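## 4. Teaching the plate-to-rack task

Lestska ships with a promise that anyone can teach an arm a kitchen job in an afternoon. We have run it for long enough to doubt that. What follows works on our bench at Nevutel, and where it departs from the Lestska manual, go with this version.

### 4.1 Before you start

1. Tape the brown paper flat. Redo any strip that has lifted at the ends, because the fingers will find it.
2. Set the rack at a slant to the grid. The manual wants it square. A rack that is always square gives you a policy that only knows square racks.
3. Check that both 2 m leader cables reach without pulling. If one is tight at full stretch, move the leader.
4. Open the Tostaslow recorder and start a new session. Do not append to an old one, whatever the dialog suggests.

> **Caution:** Keep hands out of the grid while the leader is live. The software stop is slower than the brochure makes it sound. Use the button.

### 4.2 Recording a demonstration

1. Bring the open gripper to the plate slowly, then close on the rim. Stop closing when the plate no longer slips. Squeezing harder does not make a better grip.
2. Lift before you turn. Turning first drags the lower rim across the paper.
3. Tip the plate up on its edge and carry it to the rack.
4. Pause above the pegs for up to 584 ms. A longer wait teaches the arm to hover, and it will hover forever if you let it.
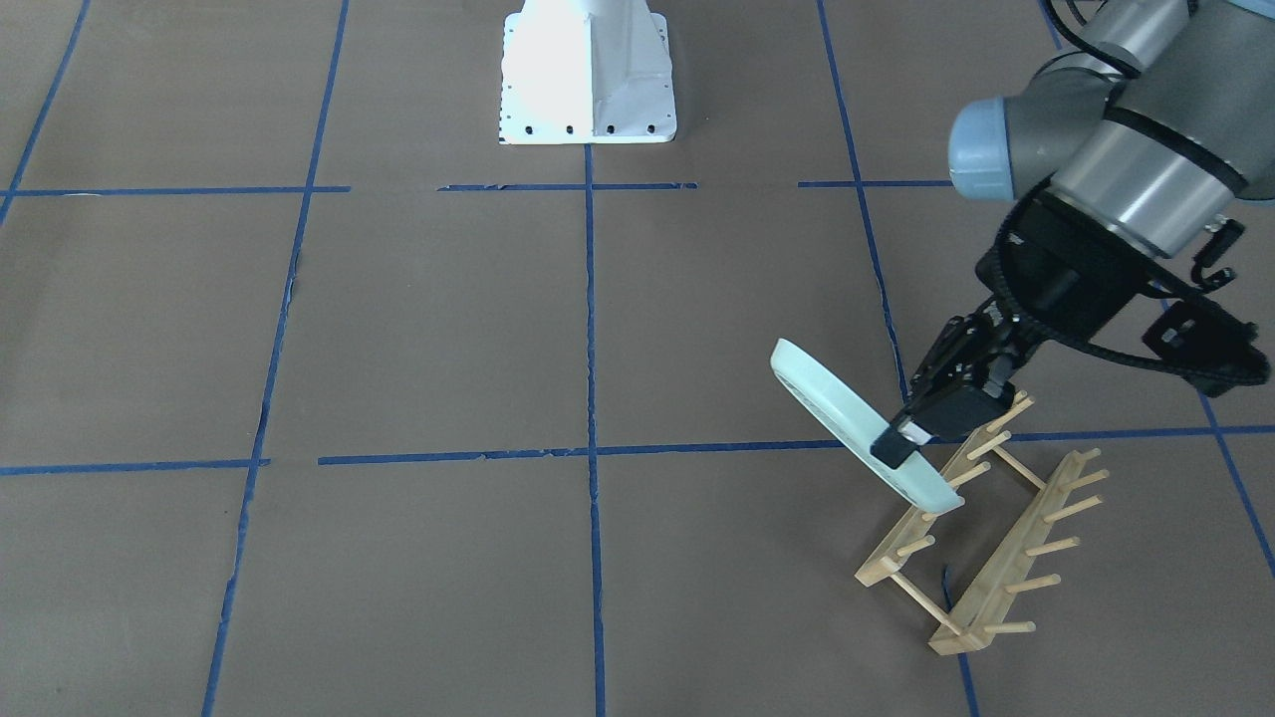 5. Lower the plate straight down between two pegs. If you miss, back out and try again in the same recording. The manual says to delete these. We keep them, as a policy that has never seen a miss has no idea what to do after one.
6. Open the fingers fully, then rise. Operators in a hurry do both at once and take the plate back out with them.
7. Press **Save**. Wait for the tone before touching the leader.

> **Note:** "Smoothness score" in the Tostaslow recorder rewards slow, dull motion. We have seen high scores on runs that never reached the rack. Ignore it.

### 4.3 Checking what you recorded

Play back every run from the head view as well as the side view. The side view flatters everyone.
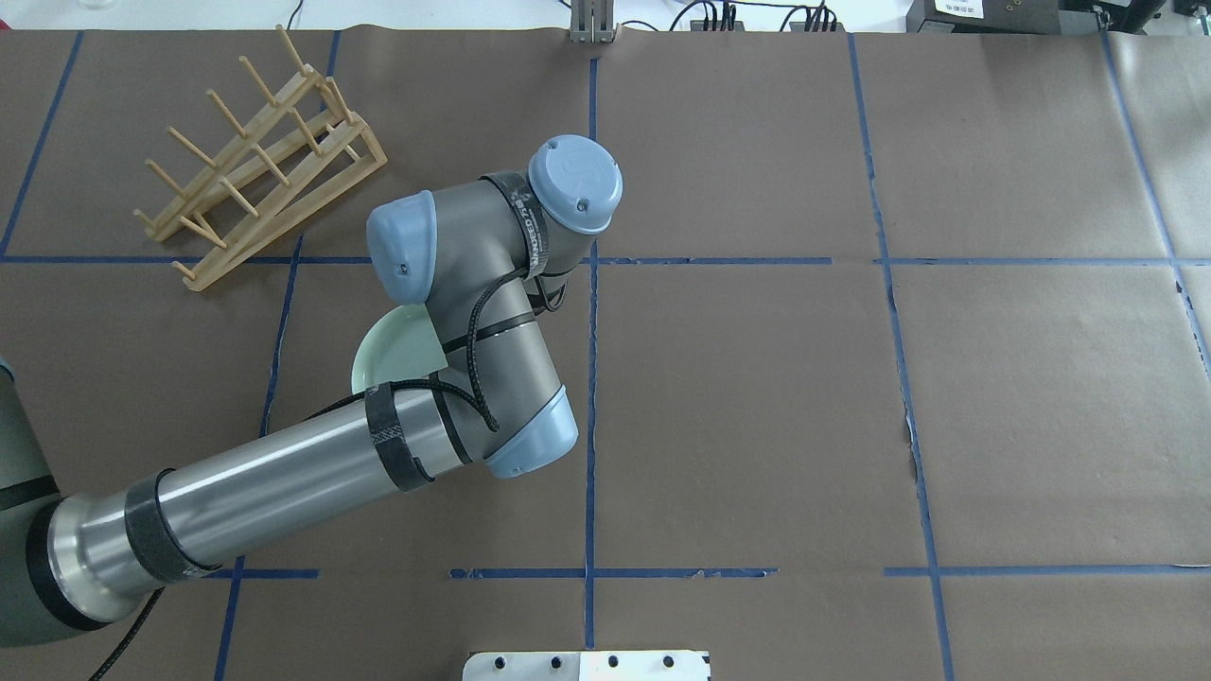
Look for stretches where the forearm covers the plate at the moment you need to judge its angle. An operator standing beside the bench can see around the arm; the policy gets only what the cameras give it. Mark those runs `occluded` - don't throw them out yet.

Our current set holds 1,356 runs. The Yoshida preset claims to need far fewer, and perhaps it does, on the Yoshida bench, with the Yoshida plate. Change the rack angle by a hand's width and see how the claim holds up before you plan around it.

> **Caution:** Never start a trained policy at full speed, however good the playback looked. Run it at the lowest setting with one person on the stop button.

If the arm refuses to record after a playback, go to section 6.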